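How to Store Wool Sweaters Between Seasons

Wash or dry-clean every garment before storage. Wool that has been worn even once should be treated as soiled. Lay each sweater flat until fully dry, which may take up to 16 hours, and fold it along the side seams.
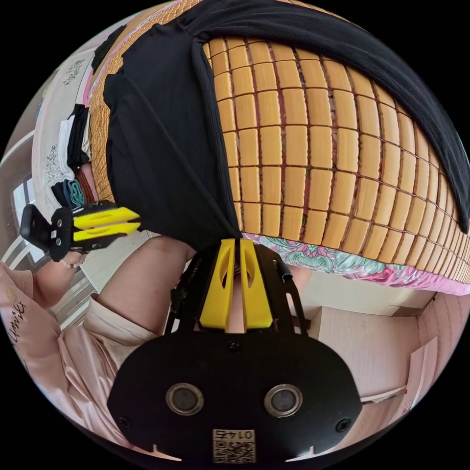 Thilini Debnath writes that cedar blocks lose their scent by November and asks whether they must be replaced. Replacement is not required. Sand the surface lightly and return the block to the container.

Do not hang heavy knits. Stack them with the thickest at the bottom, close the lid, and inspect the contents once a month.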